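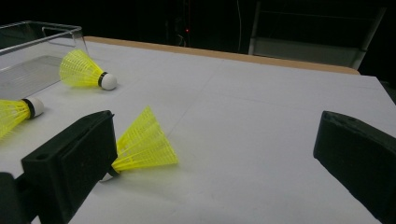
Pascu: tracing the prototype stages of a toy line that almost didn't ship
Project report, Collecting and Material Culture seminar
Group: me (Imad Hakim), Frida Fogh, Leif Overgaard

So my uncle had a shoebox of Pascu figures when I was a kid, and two of them were the wrong color. I thought they were sun-faded. Years later I brought one to our first group meeting and Frida turned it over and said there was no copyright stamp on the foot, and that was pretty much our topic picked right there.

Pascu was a small line of space-miner action figures from a company called Grorkness. They sold 16 characters across two series, each about as tall as a playing card, and most people who remember them remember the drill guy. We wanted to know what a figure went through before it got to the store, and whether we could sort loose pre-production pieces into stages without having the company's paperwork (we mostly don't have the company's paperwork).

What we looked at

We borrowed figures from Trevor Fairclough, who has been collecting the line since it was in stores and was incredibly generous with us. Counting his, my uncle's and a few Leif bought at a toy show in May, we ended up with over 100 figures, mostly ordinary production ones. You need a lot of the boring ones to know what normal looks like! I measured height, shoulder width and foot length on each with calipers. Leif did weights. Frida took notes on paint, mold lines and markings, and her handwriting is why the typed table in the appendix took me an entire weekend.
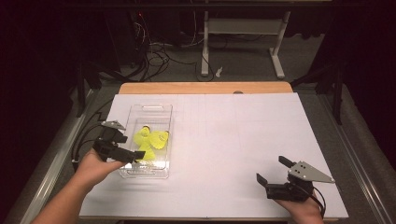

We sorted everything blind the first time, meaning Leif covered the tags and we each made our own piles. Then we compared. Frida and I agreed on nearly all of them, and Leif had a whole extra pile he called "weird elbows," which we made fun of until we got to the results.

What we found

We settled on four stages. First come the hardcopies, cast in resin, heavy for their size and with really crisp detail. We only had one of those, a Drill Captain, and I was scared to touch it. Next are the first shots, which are test pieces out of the steel molds in whatever plastic was around. My uncle's two "faded" ones are first shots, one in a milky green and the other a sort of oatmeal. After that you get painted samples, and then regular production.

The measurements helped more than I expected. The hardcopy is taller than the production Drill Captain, and that fits with what we read about plastic shrinking as it cools in the mold. The first shots match the production figures in size, so you can't pick them out with calipers at all, and you have to go by color and the missing stamp.

Now, the elbows. Leif's pile had 6 figures in it, all with a squared-off elbow joint where the normal ones are round. Full paint, full copyright stamp. Trevor thinks they came from the Jullance factory, which made the second series for a short time before the work moved. Mikkel Hauksdóttir, who runs the Flistadov toy archive and answered a frankly embarrassing number of my emails, has a carded figure with the same elbow and a Jullance sticker on the back. That is one carded figure, so I don't want to oversell it, but we're calling the square elbow a factory variant and not a prototype. At least two of these have been sold online as prototypes, for prototype money. Ouch.

What went wrong

Our scale was a kitchen scale for the first session and the readings jumped around, so Leif redid all the weights later on one from the chemistry lab. The numbers in the appendix are the second set. I also mixed up two bags of accessories and we had to leave helmets out of the comparison completely.

We never got to do anything with the packaging either. Frida has started on the card backs, because the printed character art shows a knee pad that isn't on any figure we handled, and she wants to find out if there was an earlier sculpt. Trevor says he saw one once at a show and didn't buy it. He still sounds upset.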